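Textile Care Basics, Unit 8: Folding on a Covered Table
Instructor: Begoñe Valcárcel
Handout revised July 6, 2021

Read this before the practical. Bring one T-shirt or a similar light garment. Towels are covered in Unit 10.

1. The surface

Fold on a flat table with a plain cloth over it. A bare tabletop lets light knits slide, and the sleeves move when you turn the body of the shirt. Pull the cloth toward the corners before you start. Shallow wrinkles are fine for practice work. Deep creases are not, as they print through onto thin cotton. Keep the far edge of the cloth straight so you have a line to square the hem against. 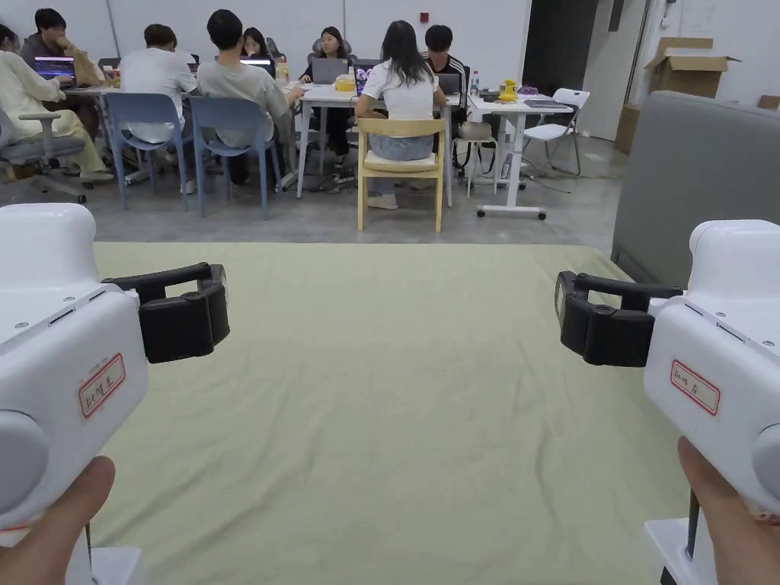 Figure 1. Pale green cloth spread over the tabletop, with light creases toward the far edge.

2. Opening out a crumpled garment

Do not shake it over the table. Find the hem first, then the shoulder seams. Lay the garment face down and work from the middle outward with flat hands. If you cannot tell front from back, check the neckline, which is lower in front on most shirts.
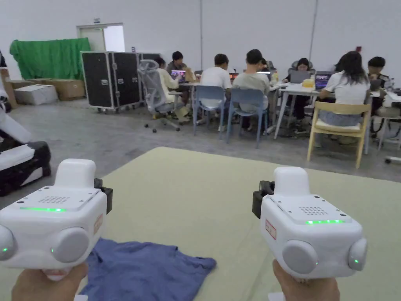
Once it lies flat, fold one side in to the middle, turn the sleeve back along the fold, and repeat on the other side. Bring the hem up to just below the collar, then fold in half. Unai Nieto teaches a version in thirds for narrow shelves. Either is accepted.

3. Practice and marking

Fold the same garment 19 times, opening it fully between folds. Write down which step gave you trouble. Marks are for square corners and a centered neckline; speed is not graded in this unit.

Reading for next time: the Cantero notes on knit fabrics, sections 1 and 2.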